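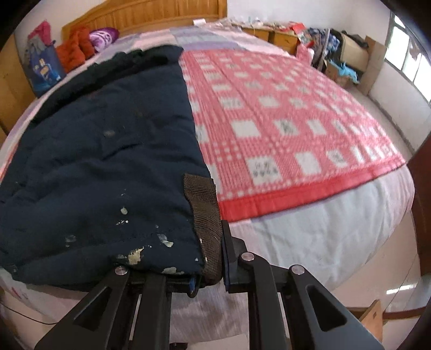

Guna Szekeres
Clothing repairer, Trilow Mending Room

Speaker notes: Why your coat should outlive your car
Lerum library, evening talk, July 8, 2020

Start before they've settled. Ask who is wearing something they have mended themselves. Wait. Somebody will put a hand up and then look at their own cuff to check.

Padded clothes first. People treat them like balloons: one hole and it's over. Tell the story of the customer who brought in a jacket with 5 rips, all closed with parcel tape, and asked if I could make it look nicer. I could. It took an afternoon, most of it spent on the tape glue. Moral for the room: tape is a loan at a very bad rate.

Hanging loops. My favourite subject, so keep an eye on the clock. A loop is a few centimetres of webbing that is asked to hold up a whole winter coat, plus keys, plus the book you forgot in the pocket. It gets about four stitches at the factory and we are all shocked when it goes. Sew it back through the seam allowance, never through the outer cloth alone. Strong thread, short stitches, a small box with a cross in it. Pass the sample round. Get the sample back (last year I did not).

Pause for water.

Washing. Expect groans. The label says one thing, your mother said another, and the machine has a setting called Mixed that means nothing at all. Close the zips. Turn it inside out. Half the soap you think you need. Dry it flat on a bed or a rack and pull the lumps apart by hand every hour or so, which is dull, so put the radio on.

The notebook. I have written down every job since I opened: 2391 of them as of this morning. Nearly 1000 were zips. Of the zips, most needed only a new slider, and the owner had already been told by a shop to buy a new coat. Leave a silence here. Do not name the shop, however much they ask.

Money. A slider costs 80 pence. I charge more than that, because I also have rent. Say this cheerfully.

What I turn away: leather that has gone to crumbs, anything still damp, and wedding dresses in the week of the wedding. Someone always laughs at the last one and someone else goes quiet.

If time is short, drop the bit about moths. If time is long, do the moths properly: freezer bag, two weeks, label it so it doesn't get cooked.

Questions that always come up. Can you make it bigger? A little. Can you make it smaller? Yes, but will you still like me? Is iron-on patching cheating? It is, and it falls off.

Finish with threading a needle. Cut the thread at a slant, bring the needle to the thread, and for heaven's sake put the big light on. Spare needles are in the tin by the door, and the tin stays here.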